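Teleoperators wanted for kitchen and pantry tasks (part time, on site in Ullham)

Rathjen is looking for people who will show our robots how to handle groceries.

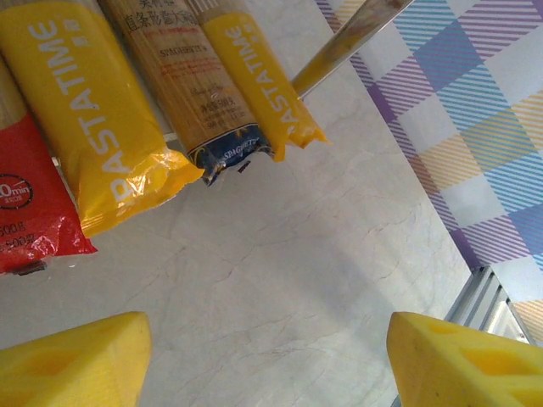 The work is mostly picking, turning, sorting and putting back. You guide the arm by hand or with a remote controller, and the robot records what you do. One task can be to take one package of spaghetti from a row and put it down on a cloth without bending the pasta. It sounds easy, but the plastic wrappers are shiny and they slip, and the fingers don't feel like your own fingers. Most new operators need 2 shifts before their movements become smooth.

We are now in the second round of the project Druvon. In the first round we kept 1,359 demonstrations. In this round every operator should deliver 100 good ones, where "good" means that the movement is calm, the object is not dropped and the arm comes back to the start position.

What you will do
Prepare the counter according to the task card
Perform the task with the arm, many times, with small changes of position
Mark the failed attempts in our program Rollov
Write short notes when a gripper finger or a cable needs service

What we ask from you
You are 18 or older and allowed to work here
You can sit or stand at a table for a longer time
Steady hands, and patience with repeating work
English enough to read the task card
Experience with robots is not necessary. People who play instruments, sew or repair small things have done very well with us.

What we offer
Paid training from the first hour
Contract for six months, beginning in March
Shifts of four hours, morning or afternoon, with a break in the middle
Left-handed operators are very welcome, we have too few of them.

How to apply
Please send us a few lines about yourself and tell which shift you prefer. A long CV is not needed. We invite you then for a trial of one hour at the arm, also paid. There are 6 places open in this round, and we answer every application, also when the answer is no.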